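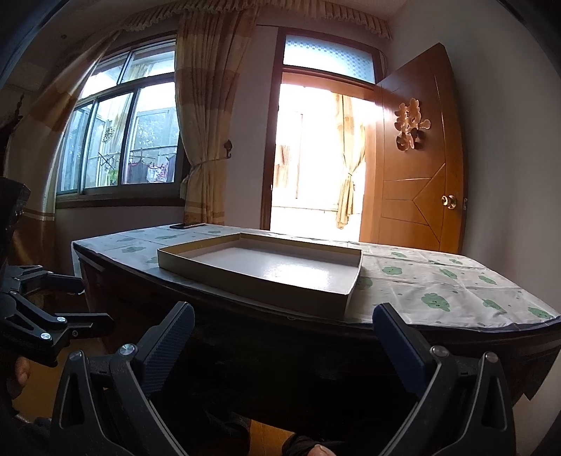 How do I get the fold creases out of a new tablecloth?

Iron it on the reverse side while the cloth is still slightly damp from its first wash, working outward from the center. Steam alone softens the creases but usually leaves the grid visible under side light.

Home Table Kitchen Storage Care Guides Contact

Traltham Cloud-Print Tablecloth, Rectangular
Page text: Sânziana Moldovan, April

The Traltham is a rectangular cover for dining and work tables. It has a white ground with green cloud motifs and tiny dots. The clouds vary in size and angle, and some of the larger ones carry a small face. The print is placed on one side of the cloth only.

On a dark wood table the white ground gives a strong contrast at the edge, so an uneven drop is easy to see. Set the cloth by its hem and ignore the motifs when squaring it. The clouds are tilted by design and do not line up with the table edge.

Specifications

Shape: rectangular
Ground: white
Print: green clouds, tiny dots
Recommended overhang: 12 inches per side
Packed weight, standard size: 17 oz
Maximum wash temperature: 40 °C (warm)
Expected shrinkage, first wash: up to 3 percent in length
Supplied: folded flat

Choosing a size

Measure the table top at its longest and widest points. Add the overhang twice to each measurement. For a table that stands in a walkway or close to a doorway, a shorter drop is easier to live with, and the next size down is normally suitable provided the cloth still clears the table edge on all sides after shrinkage.

Tables with leaves should be measured with the leaves in the position used most often. The cloth is not sold by the yard and cannot be returned once the hem has been altered.

First use

Unfold the cloth fully and check both faces before washing. The cloth is folded in squares at the factory and the creases will show when it is first laid out. It may be used in this state. The creases do not affect the print.

Wash once before ironing. Wash separately from dark items. Do not use bleach on the green areas. Tumble dry on low or hang by the long edge with the cloth doubled over the line.

Iron on the reverse, medium setting. Do not hold the iron in place over a motif. Store rolled on a tube if the cloth is to be kept free of creases between uses, otherwise refold on different lines each time.

Hem and loose threads

A small loop of thread may be present at the hem. Do not pull it. Pulling tightens the stitching on either side and puckers the edge. Trim a loose end with small scissors close to the cloth, or draw a loop through to the reverse with a needle and leave it there. If the hem opens along its length, contact us before the cloth is washed again.

Use under trays, boxes and lids

The cloth is suitable under shallow boxes, box lids and serving trays used for sorting, wrapping or carrying things to the table. Rigid corners are the main cause of wear. Lift a box to move it. Dragging a corner shifts the cloth and can catch the hem where the box sits near the table edge.

A large, shallow container placed at an angle takes up more of the table than its listed size suggests, and one corner will come closer to the edge than expected. Turn it parallel to the table, or move it back, before it is filled. Check the underside for grit and for printed surfaces that may transfer color.

The cloth is not a heat barrier. Use a pad under hot dishes. It is also not waterproof, and spills should be blotted promptly from both sides. For a finished wood surface we recommend the Omen underlay, cut slightly smaller than the table top so that it does not show at the sides.

Light and placement

Tables next to a window receive uneven light. Turn the cloth end for end at each wash so that the green fades evenly. A cloth left in direct sun all day should be expected to lighten on the exposed side within a few seasons.

Customer note

"Ordered the standard for a kitchen table by the window. First wash took out most of the fold lines, ironing took out the rest. Length came up a little short afterward, as stated. I would size up if your table is close to the limit." Tươi Lại

Related items

Omen Table Underlay
Vlad Shallow Tray, Large
Drullmont Hem Weights
Traltham Cloud-Print Napkins
Storage Tube for Table Linen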